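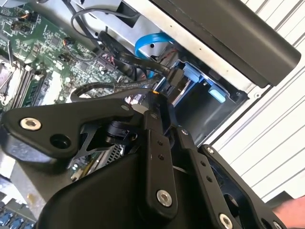 Inside a desktop case, with the motherboard and drive bay exposed.

Old desktops: bring them in before December

The parts bench at Memumside is taking in desktop computers again. Last winter we stripped 11 of them for memory, drives and power supplies, and most of those parts went back into machines that people in town are using now. Shelf space is clear and Byung-chul Ham is back on the bench from 6 in the evening.

Any tower is welcome, working or dead. Please leave the side panels on for the trip and keep the screws in a bag taped to the case. Laptops and monitors still go to the Stademier counter.

If you want to keep your files, copy them before you hand the machine over. Drives are wiped or drilled the same night, and we can't get anything back for you later.

A few notes for people opening a case at home first. Unplug it and hold the power button down for a few seconds. Take a picture of the cables before you pull any — the small front-panel leads are the ones everybody mixes up. Memory comes out once the clips at the ends of the slot are pushed back. Leave the processor in its socket, as loose ones arrive with bent pins.

Drop-off is at the side door. Ring extension 3299 if it is locked.

Recent items
Riltano printer cartridges: what we can take
Um reading room closes early this month
Spare keyboards, free to collect
Bench hours for winter

Search this site
Enter keywords
Go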